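Kursunterlagen Werkstattrobotik, Teil 4: Greifen unter schlechten Bedingungen
Tamsin Kowalczyk, Werkstatt Valitz

In den Bauanleitungen zum zweiarmigen Selbstbau steht gern, ein Arm mit Handgelenkkamera "sehe, was er greift". Das würde ich mit Vorsicht lesen. Die Kamera sieht, was vor der Hand liegt, und in einem normalen Raum ist das oft schwarzer Kunststoff im eigenen Schatten.
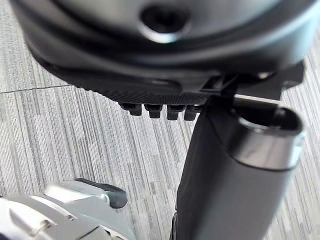

Abb. 1: Blick vom Handgelenk unter einen Bürostuhl. Rechts die Säule mit Chromring.

Für die Auswertung ist so eine Ansicht unangenehm. Schwarz vor Schwarz liefert kaum Kanten, Chrom liefert Glanzlichter, die mit dem Blickwinkel wandern. Der gestreifte Teppich liefert dagegen viele Kanten - leider die falschen. Wer nur auf Kontrast setzt, verfolgt am Ende den Boden.

Unser erstes Modell (Lomine) hatte 500 Trainingsbilder, das zweite 2242. Besser wurde es bei hellen Gegenständen, bei dunklen habe ich keinen Unterschied gesehen, den ich verteidigen würde. In der Juli-Reihe kamen wir auf 44 gültige Griffe bei 70 Versuchen. Eine Erfolgsquote fürs Datenblatt ist das nicht.

Zweiter Punkt: Möbel. Offene Türen engen den Arbeitsraum ein, und ein Gegenstand, der über die Kante ragt, lässt sich zwar gut fassen, kippt aber auch leicht. 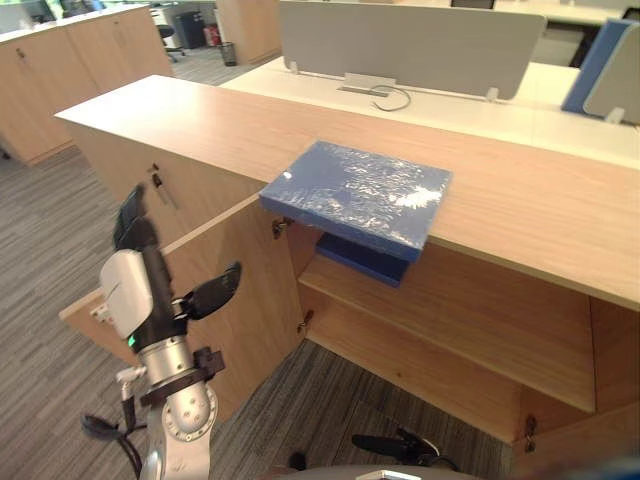
Vor jedem Lauf ist deshalb festzulegen, welcher Arm sich bewegt und welcher stehen bleibt. Die Kabel brauchen Spiel bis in die Endlage, von Hand geprüft. Auf die Kollisionsprüfung der Software verlasse ich mich dabei nicht - sie kennt nur, was im Modell steht, und eine Schranktür steht dort meistens geschlossen.

Bis zum nächsten Termin: Griffprotokoll ausfüllen, Fehlgriffe bitte mit eintragen.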